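탁상형 식기세척기 Grenilley, 석 달 써 본 이야기
2020년 8월 26일
글: Useo 살림 리뷰 편집실

식기세척기를 사면 저녁이 생긴다고들 한다. 우리 집에도 생기기는 했다. 그 저녁의 상당 부분을 식기세척기 앞에 쪼그려 앉아 국그릇 각도를 조정하며 보냈을 뿐이다. 3개월이 지난 지금은 눈 감고도 넣는다. 눈 감고 넣은 그릇은 다시 씻어야 하지만.

리뷰 대상은 Grenilley의 탁상형 모델이다. 싱크대 공사를 하지 않고 조리대 위에 올려 쓰는 물건이고, 색은 흰색 하나뿐이다. 구입처는 Alvarado 온라인몰. 협찬은 없었고, 있었다면 글이 조금 더 짧고 훨씬 다정했을 것이다.

설치

상세 페이지에는 '누구나 간편하게'라고 적혀 있다. 그 누구나에 전세 사는 사람이 포함되는지는 수전을 보기 전까지 알 수 없다. 우리 집 수전은 동봉된 어댑터와 나사산이 맞지 않았다. 철물점에 두 번 갔고, 두 번째에는 수전 사진을 찍어 갔다. 첫 번째에 사진을 찍어 갔어야 한다는 말은 철물점 주인에게 이미 들었으니 댓글로는 사양한다.

급수 호스를 연결하기 싫으면 위쪽 뚜껑을 열고 물을 직접 부어도 된다. 동봉된 물통은 손잡이가 없고 주둥이가 넓어서, 물의 일부를 조리대에 먼저 공급하게 설계되어 있다. 나는 며칠 부어 쓰다가 항복하고 호스를 연결했다.

배수 호스는 길이가 넉넉하다. 너무 넉넉해서 싱크볼 안에 똬리를 틀고 앉는데, 물이 빠질 때 한 번씩 고개를 든다. 빨판 고정구가 들어 있으니 꼭 붙이시길. 나는 안 붙였다가 양말을 갈아신었다.

자리도 미리 재야 한다. 본체 폭만 재면 안 되고, 문이 앞으로 열리는 만큼과 뒤로 호스가 꺾이는 만큼을 더해야 한다. 그렇게 더하고 나면 조리대에 남는 것은 도마 하나 놓을 자리다. 우리 집 전기밥솥은 그날로 냉장고 옆 수납장 위로 이사했고 아직 돌아오지 못했다.

그릇 넣기

광고 사진 속에는 납작하고 똑같이 생긴 접시가 가지런히 서 있다. 한국 밥상에서 나오는 그릇은 그렇게 생기지 않았다. 밥공기는 오목하고 국그릇은 더 오목하며 뚝배기는 협조할 생각이 없다. 아래 선반 핀 간격이 접시 기준이라 밥공기를 세우면 앞으로 고꾸라지고, 눕히면 바닥 굽에 물이 고인다.

시행착오 끝에 찾은 배치는 이렇다. 밥공기는 왼쪽 핀에 비스듬히 기대고, 국그릇은 오른쪽에서 마주 보게 한다. 반찬 접시는 그 사이. 컵은 위 선반인데, 키 큰 텀블러는 천장에 닿아서 못 들어간다. 수저통은 꽤 괜찮다. 칸이 나뉘어 있어서 숟가락끼리 포개지는 일이 적고, 통째로 들어내 식탁에 옮기기도 좋다.

2인 가구의 하루치가 이 정도면 찬다. 프라이팬은 넣을 수 있지만, 프라이팬을 넣으면 프라이팬만 넣게 된다.

세척력

표준 코스는 90분이다. 처음에는 길다고 생각했는데 내가 설거지를 미루는 시간에 비하면 대단히 부지런한 편이다. 기름기는 잘 빠진다. 삼겹살 접시, 참기름 종지, 카레 냄비의 노란 테까지 만족스러웠다. 유리컵은 새 컵 같다고 쓰고 싶지만 우리 집에 새 컵이 없어서 비교할 수가 없다.

못하는 것도 분명하다. 말라붙은 밥풀은 절반의 확률로 남는다. 계란찜 뚝배기는 아예 넣지 않는 게 서로의 체면을 위해 낫다. 고춧가루는 특이한데, 원래 붙어 있던 그릇에서 떨어져 나와 멀쩡하던 컵 안쪽으로 이주한다. 큰 건더기를 털고 물로 한 번 헹군 다음 넣으면 대체로 해결된다. 그러면 이미 설거지를 반은 한 것 아니냐고 물을 수 있다. 식구가 물었고, 나는 못 들은 척했다.

급속 코스는 물컵과 과일 접시용이다. 저녁 식사 그릇을 급속으로 돌리면 따뜻한 설거지감이 나온다.

건조

열풍 건조가 아니고 잔열에 송풍을 더하는 방식이다. 도자기와 유리는 문을 살짝 열어 두면 마르고, 플라스틱 반찬통은 무슨 수를 써도 물방울이 맺혀 있다. 뚜껑 고무 패킹 홈에 고인 물은 다음 날 아침에도 그대로 있었다. 전에 잠깐 빌려 쓴 Durov의 빌트인 제품은 이 부분이 나았는데, 그쪽은 부엌을 뜯어야 하니 공정한 비교는 못 된다.

소음

물 뿌리는 소리는 욕실에서 누가 샤워하는 정도로 들린다. 텔레비전 볼륨을 조금 올리면 묻힌다. 문제는 종료 알림음이다. 크고, 길고, 끌 수 없다. 설명서를 앞뒤로 읽었지만 끄는 법은 없었다. 밤늦게 돌려 놓고 막 잠이 들었을 때 이 기계는 제 할 일을 마쳤다는 사실을 온 집안에 알린다. 칭찬이 필요한 모양이다.

세제

기계를 사면 끝인 줄 알았는데 세제라는 취미가 따라왔다. 가루, 젤, 태블릿이 있고 각각 신도가 있다. 내 경우는 가루로 정착했다. 탁상형은 들어가는 그릇이 적어서 태블릿 하나를 다 넣기가 아깝고, 반으로 쪼개면 칼질한 도마에 세제 가루가 튄다. 가루는 그릇 양을 보고 조금씩 덜 수 있다. 대신 습기를 먹으면 돌이 된다. 장마철에 한 통을 그렇게 보내고 젓가락으로 채굴해서 썼다.

린스는 넣는 편이 낫다. 안 넣은 주에는 유리컵에 얼룩이 남았다. 기계 내부 청소도 가끔 해야 하는데, 그릇 씻는 기계를 씻어야 한다는 것은 구입 전에 깊이 생각해 보지 않은 주제였다.

세제를 고를 때는 세척용과 기계 청소용이 섞인 묶음이 많으니 구성 표기를 꼭 확인하자. 식탁에 올라온 酷盘 KUPOH 상자에도 세제 가루와 세정 태블릿 조합(洗涤粉清洁片组合装)이라는 글씨와 1kg*2瓶이라는 규격이 찍혀 있다.
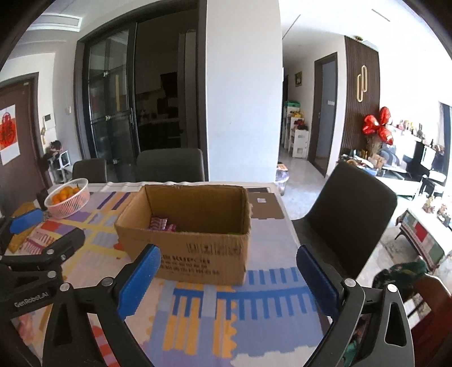
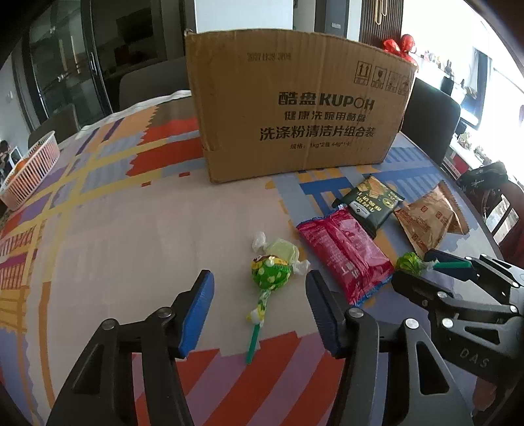
유지비와 고장

전기 요금은 고지서를 봐도 티가 안 났다. 에어컨을 튼 여름이라 다른 모든 것이 티가 안 났을 수도 있다. 세제값은 커피 몇 잔 줄이면 된다고 하려다가, 커피를 줄이지 않아서 그만둔다.

고장은 한 번 있었다. 급수 오류 표시가 떠서 고객센터에 전화했더니 수도꼭지를 열었느냐고 물었다. 닫혀 있었다. 상담원은 친절했고 웃지 않으려고 애쓰는 것이 느껴졌다. 거름망은 주에 한 번 빼서 헹구면 된다. 미루면 냄새가 먼저 연락을 준다.

그래서 사도 되나

결혼하고 손으로 설거지를 1000번 넘게 한 사람으로서, 되돌려 보낼 생각은 없다. 손이 덜 트고, 싱크대에 그릇이 쌓인 꼴을 덜 본다. 낮에 쓴 컵도 숨길 곳이 생겼다. 집에 손님이 오기 직전에 그릇을 전부 넣고 문을 닫는 기능은 설명서에 없지만 가장 자주 쓴다.

권하고 싶은 쪽은 혼자 살거나 둘이 사는데 공사할 처지가 못 되는 집이다. 식구가 더 많으면 하루에 여러 번 돌리며 조리대를 통째로 바치게 되니 빌트인을 알아보는 게 맞다. 뚝배기와 무쇠솥이 주력인 집은 계속 수세미와 잘 지내시면 된다.

별점은 후하게 주려다가 알림음 때문에 하나 깎는다. Grenilley에서 10월에 개선판을 낸다는 안내를 Alvarado 상품 문의란에서 봤는데, 바뀌는 점은 색상 추가라고 한다. 알림음에 대한 답변은 아직 달리지 않았다.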